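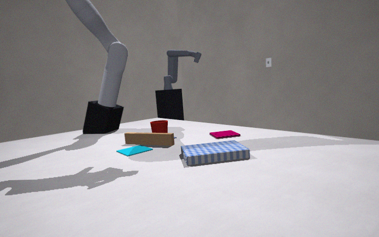
Simulated arm keeps closing beside the cup instead of round it

Tetsuya Fujimoto

I'm working out a small pick and place job in simulation before I bolt anything down. The real arm is going on a bench at Jinine, the shared workshop in Proltusby, and I only get the bench in the evenings, so I want the motion sorted at home first.

The task is simple. Pick up the red cup, put it on the blue square, go back to the start position. The wooden block, the cyan square and the magenta one are only there to give it things to avoid.

The trouble is that the gripper comes down 28 mm to one side of the cup. It is always the same side and always the same distance, wherever I start the arm from. I ran it 1,000 times overnight with the cup moved a little each time, and it got hold of the cup in 394 of them. I think those were mostly lucky, with one finger catching the rim.

What I have checked so far:
The cup position in the log matches where I placed it.
The joint angles at the end of the move match what I asked for.
Turning gravity off makes no difference.

Is this the solver giving up early, or have I got something wrong in the scene file?

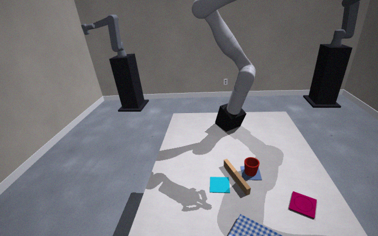

Page last changed: October, 21:15

Added by Tetsuya Fujimoto: I should have said that the arm I'm asking about is the one with its black base on the white table. The two on the tall pedestals aren't part of the task. They are loaded from the same arm file and I don't send them any commands. I have also tried doubling the solver steps and still get 28 mm.

3 replies

Kravchuk

Try a smaller time step. Mine was all over the place until I did that.

Hiyori Uchida

I don't think it is the time step. That would give you a miss that changes from run to run, and yours is fixed. The solver is probably landing where you told it to, but you and it are measuring from different points.

Look at how the base is placed. In a lot of arm files the origin is at the bottom of the first link, and people then add the mounting block as a separate body and shift one without the other. If you moved the arm on its block but left the solver's base position as it was, everything it works out will be off by that shift.

To test it, send the gripper to a point straight above the middle of the base block and read back the world position of the fingertips. Then do the same with the base turned a quarter turn. If the error turns with the base, it is the base offset. If it stays put in the world, look at the cup instead. Some cup models have their origin on the outside wall and not in the middle.

Also check which link you are solving for. If it is the wrist and not the point between the fingers, you need to add the length of the gripper as well, although that usually shows up more as a height error.

Ellden

Had the same thing, it was the cup. Open the mesh, centre it, save it again, takes 20 minutes if you have never done it before.

Tetsuya Fujimoto

Did the quarter turn test and the error turned with the base. I had moved the block and arm to fit the table and never changed the number in the solver. Corrected it and the fingers now come down either side of the cup. Will rerun the full set tonight. Ellden, I looked at the cup mesh too and it was already centred.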